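PINDINE PRESS OFFICE

January 2020
For immediate use

Table-clearing robot kit does less than the brochure says, Pindine finds

Small kitchens and care providers thinking of hiring the Gaklow robot gripper kit should ask for a trial on their own tables before signing anything, according to a review published today by Pindine, the buyers' advice service for small employers.

The kit is sold and leased by Etier from its depot in Gough. It is made up of a two-fingered gripper, a wrist mount, a small camera and the software that is meant to tie them together. Etier's brochure calls it "a pair of hands for the jobs you haven't got hands for" and says it can be put to work on fruit, crockery and "most everyday tabletop items" on the day it arrives.

Pindine had the kit on hire for nine weeks from September. Its reviewers accept that the hardware is well made and that the gripper can take hold of soft food without making a mess of it. They do not accept the rest of the brochure.

"It picked up a peeled mandarin, and I was ready to be rude about it and couldn't be," said Marcelino Cuesta, who led the review. "Then we asked it to do the same thing after somebody had shifted the plate a hand's width, and we were back to reading the manual. If your work is the same fruit in the same place all day, fine. I don't know many kitchens like that."

The reviewers used ordinary table things throughout: plates, cups, bowls, fruit. They kept away from the foam blocks that Etier sends with the kit, which are the right size, the right shape and the right softness for the fingers and so tell a buyer very little.

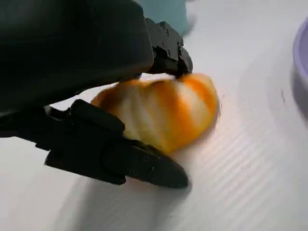
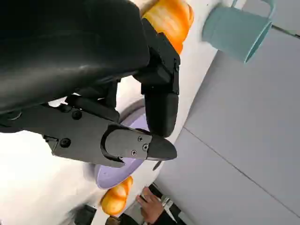
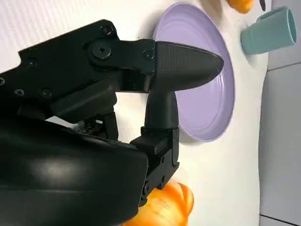

Photographs: Pindine. The first shows the fingers on a peeled mandarin; the second and third show the fingertips over the lavender plate.

Setting up took two people most of the first morning. The brochure says one person and "a cup of tea". Most of the time went on the wrist mount, whose instructions refer to a bracket that was not in the box, and on a software update that had to be fetched before the arm would move at all.

Soft fruit was the kit's best subject. Grip force is set on a slider with no units on it, so the right setting has to be found by squashing a few things first. Once found, it held well over a session. The setting is lost when the power goes off. Etier says this is a safety measure. Pindine's reviewers would like it to be a choice.

Plates were harder. The fingertips are narrow enough to get at a rim, and when the approach was good the lift was good too. The approach was not always good. The gripper would arrive over a plate and wait, sometimes for long enough that the reviewer on duty had gone to do something else. The screen says "evaluating" during these waits and gives no hint of what would help.

Cups depended on which way up they were. An upright cup was seldom a problem. A cup on its side usually needed a person to step in, and the brochure has no picture of a cup on its side.

Cleaning is another matter the brochure passes over. The fingers have seams and screw heads that catch juice and pith, and the manual says only to wipe them with a damp cloth. Pindine asked Etier whether the fingertips could come off for washing. The answer was that they can, but that doing so ends the warranty unless an approved engineer is present. For anyone handling food this ought to be settled before the kit goes near it.

Then there is the price. The lease is £25 a day, which sounds modest next to wages - and Etier's sales sheet makes exactly that comparison. It leaves out the person who has to stand by. At no point in the hire were Pindine's reviewers happy to leave the kit working alone, and nothing in the manual suggests they should have been. The lease also runs for a minimum of two years, with no break clause in the copy Pindine was sent.

Etier was shown the findings before publication. Engelbert Auer, product manager for the Gaklow range, said: "We are pleased that Pindine recognises the quality of the grip. Some of the points on positioning will be dealt with in the next software release, and customers who take our training day get far more out of the product from the start."

The training day is charged separately. Pindine asked for the date of the next software release and had not been given one when this notice went out.

Pindine's advice to anyone considering the kit is to ask for a demonstration on site, with the buyer's own crockery and the buyer's own staff moving things about as they normally would. Ask for the cleaning instructions in writing. Ask what happens to the lease if the promised release does not arrive. A firm with one dull, fixed, repeated job may still find the Gaklow worth a look, and the reviewers would be glad to hear from any that already use it.

The full review, with the task notes and Etier's reply in full, can be had free from the Pindine press office. Marcelino Cuesta is available for interview. The kit has been returned to Gough and is not available for filming.

ENDS

Notes to editors

Pindine paid the standard hire charge for the kit and takes no advertising from equipment suppliers.

Questions about the product itself should go to Etier.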